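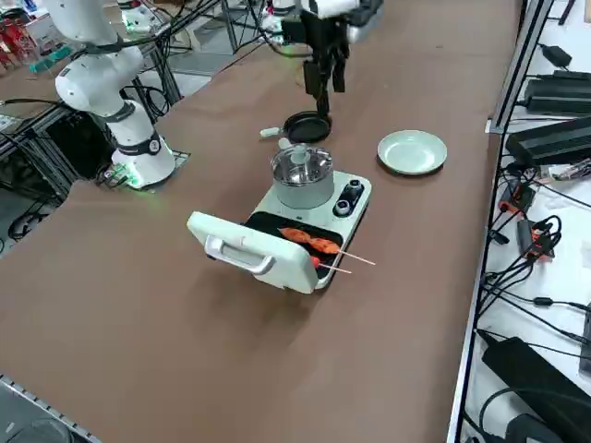 Home Reviews Renters Claims Money Contact

Jolter home inventory app: my review after one burst pipe
July
By Hoi-yan Hsueh

I've had renters insurance for years and never once made a list of what I own. Then the pipe over my hall closet let go on a Saturday, and I spent the evening on the floor with a notepad trying to remember what kind of vacuum I'd had. My insurer wanted a description, an age and a price for every single thing. I got most of it together, but it took me ages, and I'm sure I forgot stuff (I thought of the good umbrella weeks later!).

So when the claim was done I went looking for an app that would make the list for me, or at least nag me into making it. I tried two free ones and gave up on both, then paid for Jolter. It costs $65 a year, and I've now used it long enough to have opinions.

Setting it up

You start by picking your rooms, then you go around and add things. Each item gets a name, a photo, a price and a place to stick the receipt. There are 13 categories and you can't add your own, which bugged me right away. My sewing machine could be Appliances or Hobby, and the app doesn't care which, but the report at the end is sorted by category, so you do want to be consistent. I went with Hobby and then put the serger under Appliances by mistake. Moving it took four taps and a confirmation screen.

The receipt reader is the best part. I forwarded a pile of old order emails to the address they give you, and most came back with the store, price and date filled in. Paper receipts are hit or miss. Anything from a grocery store with a long strip of other purchases on it – forget it, type it in yourself.

I did the kitchen and bedroom in one weekend and then ran out of steam. The living room took me another month, and the storage locker is still just a line that says "boxes." 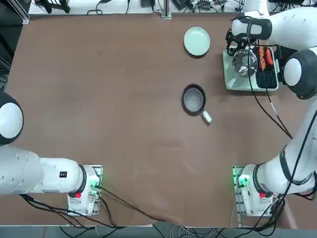
What it's like with a real claim

My friend Siu-ming Tam had the app before I did and used it for a claim when his bike and some tools were stolen out of his building's basement. His deductible was $300, same as mine. He exported the report, attached the police report number, and sent it in from his phone while he was still annoyed. The adjuster came back with just one question, about a torque wrench with no receipt, and he ended up with $936 after the deductible. He says he'd have left out half the small tools without the list, and I believe him, having done mine from memory.

One thing to know is that the app isn't tied to any insurer. It makes a PDF and a spreadsheet and that's it. You still call your company, you still get a claim number, you still wait on hold. I kind of hoped there'd be a button.

Also check what your policy pays before you get excited about the total. Jolter shows a big number at the top of the screen, and that number is what you paid. If your coverage is actual cash value, your insurer will knock money off for age. There's a depreciation setting, but it's buried under Reports and it was off when I installed the app. Turn it on. Mine dropped by so much that I called and asked what replacement cost coverage would add to my premium (less than I'd feared, so I switched). 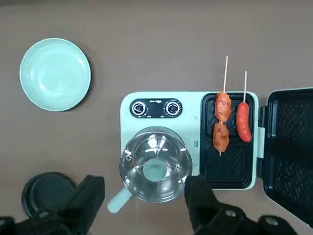
Small stuff is where I changed my mind about how to use the app. At first I gave every item its own entry, and I got so bored that I nearly quit. Now I group things. A play kitchen set can go in as one line, say "mint-green toy breakfast appliance with two knobs, plus matching green plate," with one photo and one price, and that's plenty for something at that level. Put the color in the name, too. Search only looks at names, so "toy" on its own brings up everything in the closet, and "mint" gets you straight there.

Things I don't like

No sharing on the basic plan. If you live with somebody, you both have to use one login, and it signs the other person out.

The reminders are too much. I got one every week asking if I'd bought anything new, and the only choices are weekly or off. I'd love a twice-a-year one.

Photos upload at full size unless you change it, and my phone plan did not enjoy that. Do it on Wi-Fi.

Support is slow but nice. I wrote in about a receipt that got read as euros and heard back three days later with a fix that worked.

Would I renew?

Yes, I already did. If you've only got a studio and a laptop to worry about, a spreadsheet and a folder of pictures in your email will do the job for free. With a full apartment and years of receipts all over the place, I think it's worth the money just for the email forwarding. I'm still mad about the categories, and I still have to do the storage locker.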